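Two arms on one bench, grid calibration drifting
Home and Shared Shop Builds > Arms and Grippers
16 replies, page 1

tisow_bench
Okay, so I've been lurking since June and finally have something worth asking. We put two secondhand arms on the big bench at the Telodero shop, and I want them sorting blocks by grid cell. Pick from one cell, drop in another, that's it. The table is brown paper with blue tape lines, and I jog to each cell and save the pose by hand.

It works great for a while! Then by late evening the drops are off by 11 mm or so toward the far side, always the same direction. I re-teach one corner, everything's happy, and next session it's off again. Gripper is a plain parallel one, and I'm running it at 65 percent speed.
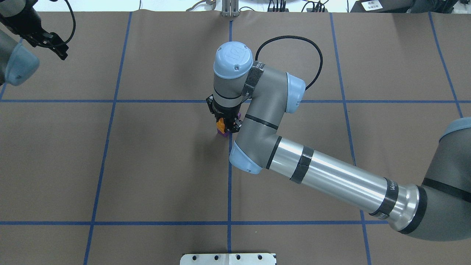
Ramil Lumbao wants to know why the poses are tied to tape at all. Paper creeps, he says, and if you lean on the bench even once while reaching for a cable the whole grid has moved and the arm has no idea. He'd pull the paper, drill two dowel holes in the top and measure everything from those.

tisow_bench
I can't drill, it's a shared bench and the sewing people use it mornings. Also my lines aren't square (I eyeballed them, sorry) but I teach every cell separately so I don't think that matters?

Votasura
Doesn't matter for teaching, matters a lot the minute you try to compute a cell from its neighbors. Do you?

tisow_bench
...for the back row, yes. I got lazy.

Votasura
Well, there's part of your trouble. Teach the back row too.

Gil-soo Geum
I don't agree with Ramil about the paper. Same direction every time sounds like the base to me. Mine was bolted to a plate that was only clamped on one side, and after 200 cycles you could slide a business card under the back. Put a dial indicator on the base and run it hard for an hour before you touch the grid.

Ramil Lumbao
If the base was lifting he'd see it in height first. He hasn't said anything about height.

Gil-soo Geum
He hasn't said he checked!

tisow_bench
I haven't checked, haha. I'll borrow the indicator from Shin tonight. Do you guys zero it with the arm folded or stretched out?

Gil-soo Geum
Stretched out, block in the gripper, then fold it and read the difference. Check the clamps before and after.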